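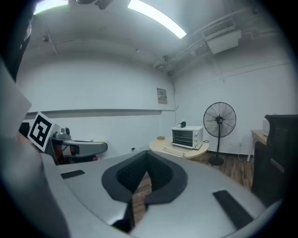

Brown wooden flooring

12/23/24

If you've been putting off fixing up your floors, I have some good news from Ruawai! Werketti, the hardware store on the main road, is starting up its sander rentals again after a break that has lasted since August. I called in to check, and yes, you can book one now for pickup in the new year.

A full day costs 245 dollars, with the edge sander thrown in (last time you had to pay extra for that, and I grumbled about it right here). Sandpaper is separate. They're also giving 20 percent off floor oil to anyone who rents, and I'll be stocking up, as my hallway drinks the stuff.

The store only has 14 machines, so I'd get your name down early. When the rentals first began, the list filled up before I'd even measured my living room, and I ended up doing one corner by hand with a block of sandpaper. Never again!

Bring a driver's license and a card for the deposit. You'll want a decent-sized trunk too, or a friend with a truck, because the big sanders are heavy and don't fold down. Werketti won't deliver over the holidays, but the woman on the phone told me they may start again later in January. Bookings are at the front counter or by phone.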